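Nallell Residents' Association
Summer newsletter
July 4, 2022

Changes to the shared laundry and drying rooms

Members will recall that the future of the shared laundry at Purkstead House was discussed at the general meeting in April. The Association has since agreed new arrangements with the managing agents, Tamayo, and this item sets out what has been decided, what it will cost and what residents are asked to do. It replaces the notice pinned up in the entrance hall last winter, which should now be disregarded.

The laundry was fitted out when the building opened and has been altered very little. It was planned for a time when most flats had no machine of their own and when washing was done by the household on a fixed morning. Many residents now work shifts, several flats are let to sharers, and the old system of signing a paper sheet on the door has not kept pace. Complaints received by the Association fell under two main headings: bookings made and not used, and washing left in the machines after the end of a session. A smaller number concerned the drying room, where the heating has been unreliable on the courtyard side for some years.

Jummai Usman, who chairs the Association, wrote to all 75 flats before the meeting to ask for views. The replies were read in full. A clear majority wished to keep the shared laundry, including a good many households that own a machine and use the laundry only for bedding and curtains. There was much less agreement on opening hours. Residents of the ground floor asked that the spin cycle should not be running late in the evening, and residents working late asked that it should be. The hours given below are a compromise between the two, and they will be looked at again after the winter.

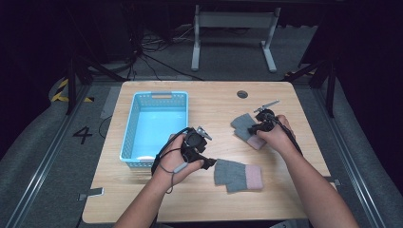
Opening hours and booking

From the first day of next month the laundry will open at seven in the morning and close at nine in the evening. The last session will begin at half past seven. The drying room will stay open until ten, so that residents with an evening session may hang their washing without hurry. Both rooms will be closed on the morning of the monthly deep clean, the date of which will be posted on the laundry door.

Sessions will last for 90 minutes and may be booked up to 14 days ahead. Each flat may hold two bookings at any one time. Once a session has been used, a further one may be booked straight away. Households with a new baby, or with a medical need for more frequent washing, may ask for a third booking by writing to the Association. No proof will be required and the reason given will not be shared.

Bookings may be made through the residents' page or by telephone to the managing agents during office hours. The paper sheet will remain on the door for those who prefer it, and entries on it will be copied across to the main list each morning. Where the two lists disagree, the earlier entry will stand. Residents using the sheet are asked to write the flat number clearly, as the initials used in the past have led to a number of disputes between neighbours with the same initials.

A session which has not been taken up within 15 minutes of its start may be used by another resident for the remainder of that session. The original booking is then treated as given up. The Association considered a charge for missed bookings and decided against it, on the grounds that it would be awkward to collect and would fall hardest on those whose working hours are changed at short notice.

Washing left behind

The rule on washing left in machines has been rewritten. Ten minutes after the end of a session, the next user may remove the washing and set it down on the shelf by the window. Those doing so are asked to take reasonable care and to keep each load together. The Association cannot accept responsibility for items left on the shelf, and anything still there at the end of the week will be bagged, labelled with the date and kept in the store for one month.

There was some discussion at the meeting of whether wet washing should be put into the dryer by the next user as a courtesy. Albertina Vilela, who looked after the laundry rota for several years, advised against it. In her experience most of the damage reported to her had been done with kind intentions, and wool was usually involved. The meeting accepted this advice, and the new rules state plainly that no resident should start a dryer with another household's washing in it.

Residents are reminded to empty pockets. The engineer's last report mentions coins, hair grips and a house key in the pump of the machine nearest the door. The key has been handed to the managing agents and may be claimed from them. 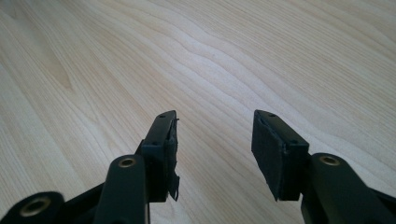
Charges

The charge for a wash will remain as it is until the end of the financial year. The charge for the dryers will rise by 30 pence a cycle, which reflects the higher price of electricity under the supply contract renewed this spring. The drying room itself will continue to be free of charge, and residents are encouraged to use it where they can.

Payment will be by card or by token. Tokens may be bought from the managing agents' office and those already held by residents remain valid. The coin boxes will be taken off when the new card readers are fitted. They have been forced twice, and the cost of repair on the second occasion came to £245, a good deal more than the boxes contained.

The surplus from the laundry account, where there is one, is held separately from the service charge and may be spent only on the laundry and drying rooms. Jaime Matos has prepared a short statement of the account for the past year. Copies may be had on request and one will be placed in the folder beside the post boxes.

Works to the drying room

The heating on the courtyard side is to be replaced. Three firms were asked to price the work and the contract has been given to Skakdale, who carried out the repairs to the stair lighting and are familiar with the building. Their price was not the lowest. It was, however, the only one to include making good the plaster and repainting the wall behind the pipes, and the Association took the view that the other two would have cost more by the end.

The drying room will be closed for the length of the works, which the contractor expects to be eight working days. The start date depends on the delivery of parts and will be given by letter to each flat at least one week beforehand. During the closure, the dryers may be used at half the usual charge. Residents are asked not to hang washing over the stair rails or on the landings in the meantime, as these are escape routes and must be kept clear at all times.

At the same time the ceiling lines will be restrung and two of the pulleys renewed. A request was made for a lower line that can be reached from a seated position, and this has been added to the order. It will run along the wall opposite the door. Other residents may of course use it, but are asked to leave it free where they are able to use the higher lines.

Detergents and smells

Several residents wrote to say that strongly scented products used in the machines affect those with asthma or sensitive skin. The Association does not intend to forbid any product. It does ask that the drawer be rinsed after use, and that fabric softener be used sparingly – the residue also shortens the life of the door seals. Dyeing is not permitted in any of the machines. Man-lok Shih has kindly offered to show residents how to dye cloth in a bucket at home, and those interested may leave a note at Flat 12.

Pet bedding may be washed in the older machine by the far wall only. It should be shaken out of doors first, and the filter cleared afterwards.

Reporting a fault

Faults should be reported to the managing agents by telephone in the first instance, giving the number painted on the front of the machine. Please also hang the red card on the door of the machine so that others do not load it. Outside office hours, a leak which cannot be stopped at the tap should be reported on the emergency line printed on the back of the residents' card. A machine which has merely stopped in mid-cycle is not treated as an emergency and will be attended to on the next working day.

Questions about these arrangements should be sent in writing to Vojtěch Šimko, secretary to the Association, by way of the box in the entrance hall. Replies will normally be given within two weeks. A printed copy of the full rules in large type is available from the same address.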